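What happens when someone changes medicine?

Some people have an illness that goes away in a week, like a cold. Other people have one that stays for years. Doctors call this kind of illness chronic. Asthma, diabetes and some sorts of arthritis are chronic. A person with a chronic illness might take medicine every day, even on days when they feel fine.

Why would a doctor change it?

Sometimes a medicine stops working as well as it used to. Sometimes it works but causes another problem, such as a sore stomach. Kids grow too, and a bigger body may need a different amount. The doctor might change the dose (how much you take), change the time you take it, or swap it for a new medicine.

Where does medicine go?

When you swallow a tablet, it goes down to your stomach and then into your small intestine. It breaks into tiny bits that pass through the wall of the intestine and into your blood. Your blood carries it all over your body. The liver and kidneys slowly clear it out again.

That is why many labels say to take a dose every 24 hours. By then, much of the last dose may be gone, and the next one tops it up. Other medicines are cleared faster and have to be taken more often.

Why can a new medicine make you feel odd?

Your body gets used to things. If you have taken one medicine for a long time, a new one can feel strange at first. You might be sleepy, or hungry, or grumpy, or have a headache. These are called side effects. Some fade after a few days. Others don't, and then the doctor needs to know.

Some medicines also take a while to start helping. A person might take one for several weeks before their sore joints feel any better. Waiting can be hard.

If someone in your family is going through this, they may be tired and want a quiet afternoon. It isn't your fault. You can still ask them how they are.
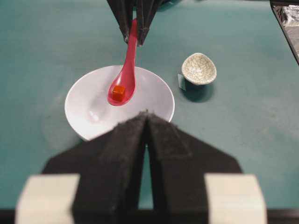

Keeping a medicine diary

A diary helps the doctor see what is going on. Use an exercise book and rule up a page with 7 rows, one for each day. Write down:

The time you took your medicine
How you slept
Anything that hurt, and where
One thing you did that day

Take the book to your next appointment. If you forget what a word means, ask. Doctors and pharmacists explain things to kids all the time.

Rules for staying safe

Only take medicine when a grown-up who looks after you gives it to you. Never share yours with a friend, even if they have the same illness. If you feel sick, itchy or dizzy after a dose, tell an adult straight away. If you miss a dose, tell an adult and don't take two the next time to catch up.

Words to know

Chronic: lasting a long time
Dose: the amount you take at one time
Pharmacist: a person trained to prepare medicines and explain how to use them
Side effect: something a medicine does besides the job it was meant to do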